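Print this article | E-mail to a friend

Teaching by hand: a talk with Shirley Kershaw

13/06/2020

Shirley Kershaw came to Idus from a sewing workshop, and she says this helped her more than any course. "I was used to showing people with my hands," she tells me. "Now I show a machine, and it is less polite."

Her team records tasks with hand-held grippers. The person holds the tool, does the work, and the recording becomes a lesson for the robot. Before, they used remote control. "With the Flikar sticks I needed four minutes to close one drawer – and I was the fast one."

Since December they have 129 recordings which she considers good. I asked what makes one bad. "Hesitation. If I stop to think, the robot learns to stop also."

The desk tasks are now her main work, with two grippers, one for each hand.
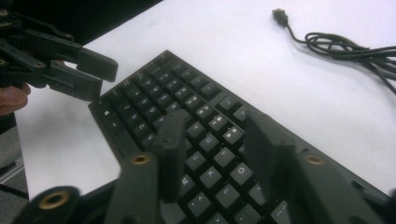

She would like to do more with small objects, but the fingers are wide compared to her own. "You must forget your fingertips. After a week at Devine, where I trained, I tried to pick up my tea like this at home."

Does she miss remote control? "For dangerous places, no question, keep it. For a desk, give me the handles."

Filed under: Robots & Work, Interviews

Comments (2)

Bakker fan: We still use sticks. My wrists agree with her.

tomasz_k: How long is one recording? It is not said.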